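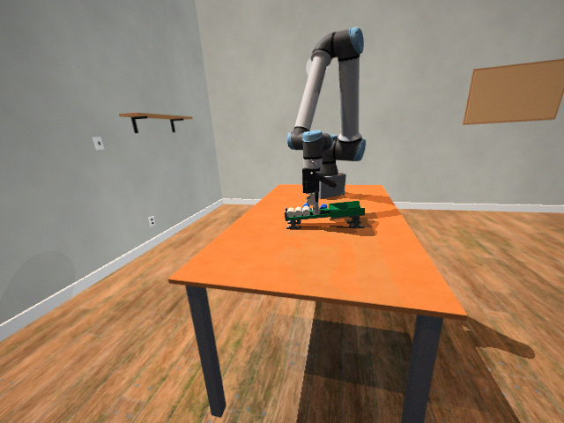
Does the Hedum bench cell need its own risk assessment?
Every cell needs one before first use, and again whenever the gripper or the feed ramp is changed.

Drandwood supplies the Hedum with a rule sheet for pick work from a sloped feed. Keep to it in simulation as well as on the floor.
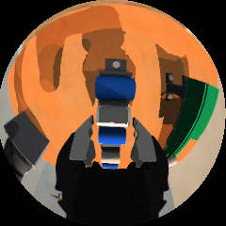
Check finger clearance at low speed first, for 5 full cycles. Log any contact.
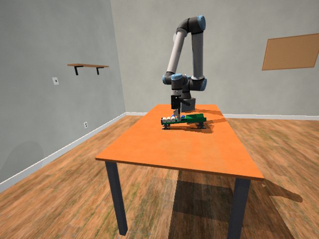
Allow roughly 18 minutes for the check. Two people sign the log, and a copy stays with the cell.
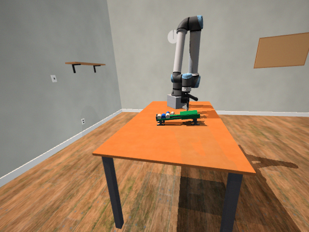 Hedum cell in simulation, arm over the sloped feed

Rule sheet revised 16 Sep 2020. Contact: Vinzenz Imhof, Drandwood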